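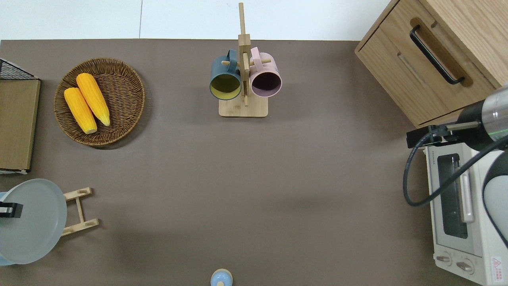 Tralness House — kitchen users meeting, minutes
April 1, 2024, small room off the kitchen

Minutes of last meeting: agreed, no changes.

1. Table
Brown table stays where it is, up by the white tiles. Request to swap it for the long one from the hall — not agreed, long one blocks the back door. Middle of table to be kept clear for prep. Things live round the sides. Wipe down after every session incl. the corners.

2. Basket
Round wicker basket is for veg only. No keys, no post, no phone chargers. Corn on the cob to be husked before it goes in, husks straight to the compost. Do not wash the basket in the sink, brush it out and leave to dry.

3. Plates
Big pale blue-grey plates go upright in the wooden rack, not stacked flat. Two chipped since last meeting. Replacements from Patport, £120 the lot incl. delivery. Agreed. Side plates held over, price not in yet.

4. Box with the wire mesh
Some want it moved to the shelf, some dont. Long discussion. Stays on the table till June then look again.

5. Corn lunch
Hong Farm will drop off the corn the evening before. Butter and salt from the kitchen budget. Large pan to be borrowed from Puvavance Hall, needs asking for this week.

6. Money
Balance £348 before the plates. Gas bill not recieved yet.

AOB
Tea towels — take home, wash, bring back. Cupboard key code is now 3355, do not write it on the door again.

Next meeting: June, date to follow.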